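Sorting Drink Containers at the Point of Disposal
Project report, second-year Product and Materials Studies

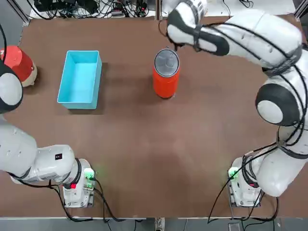 The cafeteria in the Khosravi building sells canned drinks from one fridge and has a deposit bin beside the main doors. Between the two there are 60 seats. Our group wanted to know how many cans bought in the room end up in that bin, how many go in the general garbage, and whether a small open box placed on the tables would change the result. The project ran over four weeks in August.

1. Background

Cans are the easiest drink container to recycle and they carry a deposit, so we expected most of them to be returned. An earlier student audit of the Bultutby residence suggested otherwise. That group found cans in every garbage bag they opened, mostly in bags from the study rooms, where the nearest deposit bin was one floor down. Their report recommended more bins. Facilities told us that more large bins were not possible in the cafeteria because of the fire exits, so we looked at something smaller that could sit on a table.

2. Containers considered

We tried three kinds of tabletop container before choosing one.

The first was a red bucket with a round body. It was easy to see from across the room, but it took up a lot of table for the number of cans it held. People also treated it as a garbage pail. By the end of the first lunch it had napkins and a banana peel in it.

The second was a wire basket. Cans with a bit of drink left in them leaked through onto the table, and we dropped it after one day.

The third was a light blue plastic box, rectangular and open at the top. This is the one we used for the trial. It wipes clean, the walls are thin so it weighs very little, and the long shape leaves space beside it for a tray. The colour is close to the blue of the deposit bin by the doors, which we hoped would help people make the connection. We bought ours from Pistar, a discount store near campus.

We did consider a lid with a can-sized hole. It would have kept other garbage out, but the cleaning staff asked for something they could tip out with one hand, so the boxes stayed open.

3. Method

For the first two weeks we changed nothing. Each afternoon at 3:30 we sorted the garbage bags and the deposit bin and recorded the number of cans in each. For the last two weeks we put one blue box on each of the shared tables before lunch and did the same count, with the boxes added as a third location.

Cans were sorted by hand on a brown-topped table in the lab. We wore gloves and stood each can upright before counting it, which made it easier to notice the ones that still had liquid inside. Crushed cans were counted the same as whole ones. Cans brought in from outside were included, as there was no practical way to tell them apart.

Sales figures came from Hurkex, the company that stocks the fridge. They were supplied as one total for the four weeks and not by day. This limited what we could do with them.

4. Results

Over the four weeks Hurkex recorded 1,422 cans sold. We recovered 861 cans from all locations combined. The rest presumably left the room with the people who bought them -- the cafeteria is on the way to the lecture theatres and a lot of people only stop at the fridge.

Of the cans we recovered, 400 were in the garbage. Most of these were from the first two weeks. Once the boxes were out, the number in the garbage dropped on every day except one Thursday, when a catered event used the room and the boxes had been moved to a side counter.

The boxes also collected things that were not cans. Plastic bottles were the most common, followed by paper cups. We had not planned for bottles. They carry a deposit as well, so we put them through the bin and noted them separately.

5. Problems

Two boxes went missing in the third week and one came back. Half-full cans were a bigger issue than we expected, and by the afternoon some boxes had a layer of sticky liquid in the bottom. A paper liner helped for a day or so and then became a soggy mess.

Our trial period was also short. The second half fell just before mid-terms, when the room is busier and people stay longer, and this may have affected the counts as much as the boxes did.

6. Recommendations

We suggest leaving the blue boxes on the shared tables for a full term, with a printed label on each long side showing a can and a bottle. A small drain cup beside the deposit bin would deal with leftover drink. If the trial is repeated, daily sales figures should be requested from Hurkex before it starts. The remaining boxes are in the lab cupboard, second shelf, with the unused liners.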